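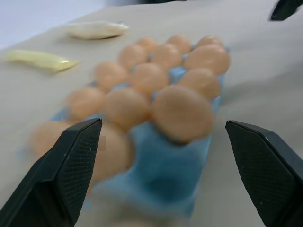

Wrist view over the eggs, blur and all.

I've spent most of April getting the two-arm cell at Drerkuvby to handle eggs, and I am having so much fun with it! I used to think the hard part would be the software. Mostly it has been finger pads, cables and one very stubborn zero position.

The pads come first. Egg dust gets into the crosshatch, so I brush both fingers out every 50 picks and wipe the tips with a damp cloth. Then I jog the gripper open and shut and listen for clicks (the old Metent gearing used to tick; the new set doesn't).

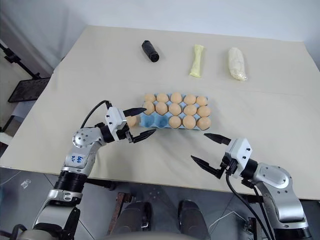

Workshop notes

With both grippers open, I check the cable slack. The loop over the left arm needs enough play for the wrist to turn fully, and the bundles under the right wrist tend to creep toward the table edge. I also re-zero the arms here. My saved offset for the left wrist was 237 counts out after I swapped the housing, and I blamed the eggs for two evenings. 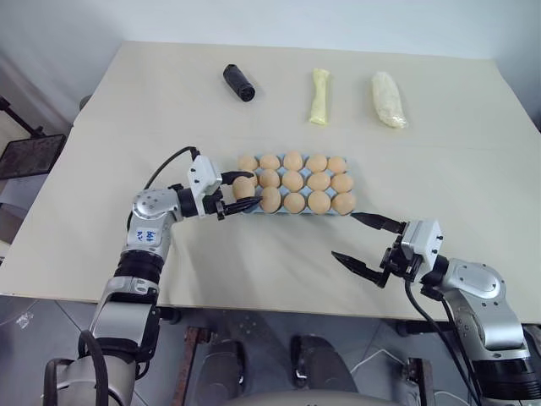
Setting the grip force

This is my favorite bit. I start at 67 on the Astness controller's scale and go down one step at a time, with one finger above the egg and one below. The log is at 3,455 cycles now. Next job is new pads for the right arm, and I already have the screws laid out.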